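Unit 6: Storage of Paper Ephemera

Scope: handbills, ticket stubs and scorecards. Felt items are covered in Unit 4.

Sleeves. Use uncoated polyester. PVC gives off acid and sticks to printed ink - do not use it, even short term. Insert a backing board cut to the size of the sleeve.

Humidity. Hold between 30 and 50 percent. Swings do more harm than a steady reading slightly out of range.

Labeling. Pencil only, on the board, never on the item. Record title, source and date acquired. The Sillanton list (some 700 entries) follows this order; the Wulstead list puts source first.
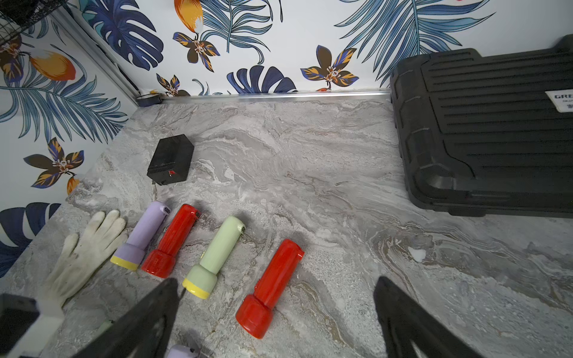 Black case with ribbed lid, on a marble-patterned countertop.

Cases. Lay sleeves flat, largest at the bottom. Do not fill to the lid.

Reading for next session: Seok handout, sections 4 to 6.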